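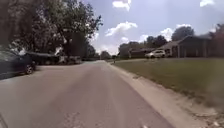
Customers who order a second Futel push mower mostly tell us the same thing: the first one lasted longer than the shed they kept it in. One buyer wrote that she had stopped sharpening hers for two seasons and it still cut well enough for a small front yard, though we'd suggest doing it every spring.

## Futel Reel Mower, 16-inch

A hand-pushed mower with a steel reel and 5 blades. No gas, no battery, no cord. It suits flat or gently sloping lawns that get cut once a week in the growing season. It does poorly on tall weeds, wet clumps and twigs, so rake first.

**Specifications**

- Cutting width: 16 inches
- Blades: 5, heat-treated
- Cutting height: set by a lever on each side
- Handle: folds flat, foam grip
- Wheels: rubber tread
- Warranty: 2 years on the reel and bearings, not on the grip

**In the box**

Mower, handle in 2 sections, hardware bag, wrench, printed manual. The grass catcher is sold separately. The Duseck catcher fits with the hooks supplied. The older Sachdeva catcher does not fit this model.

**Care**

Brush off clippings after each use and wipe the blades with light oil. Check the bed knife if the mower starts folding grass over instead of cutting it. Adjust both screws by the same amount, a quarter turn at a time, and test on a strip of paper.

**Shipping and pickup**

Ships from our Filton warehouse. Pickup orders are ready after 2 p.m. Sharpening kits are back in stock in March.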